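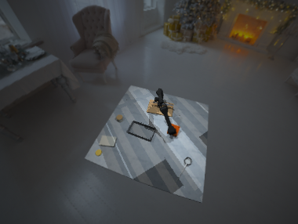

A robot arm over a tabletop in a darkened living room, computer-rendered.

26 Apr 2020

Cerncombe Law Society issues guidance on changed bank details

Cerncombe Law Society has today published guidance for member firms on payment diversion fraud, in which a criminal poses as a client, a seller or another solicitor and asks for money to be sent to a different account.

The Society received 33 reports of attempted diversion from firms in Cerncombe and Tronham between January and the middle of this month. Most concerned house purchases close to completion. In nine of them money left the client account, and in three it has been recovered in full.

The guidance asks firms to treat any change of bank details received by email as unconfirmed. A member of staff should telephone the client on the number taken when the file was opened, and a second member of staff should approve the payment. A note of the call should be kept on the file. Firms are also asked to give their own account details to clients in the first letter and to state plainly that these will not be altered by email.

Staff working from home should follow the same steps. Where a colleague cannot be reached for the second approval, the payment should wait.

A spokesperson for the Society said: "These messages are often well written and arrive in the middle of a genuine exchange. A short telephone call remains the best check available to a small practice, and we ask every firm to make it."

The guidance runs to seven pages and was prepared with the Cerncombe office of Sepúlveda, the professional indemnity broker. It includes a model client letter and a form for recording calls. Firms that believe a payment has been diverted should contact their bank at once, then their insurer.

Copies have been sent to all member firms. Non-members in the Zulden district may request one from the Society's office.

Notes to editors

Cerncombe Law Society represents solicitors in private practice in Cerncombe, Tronham and the surrounding villages. The guidance does not replace the rules of the profession's regulator.

ENDS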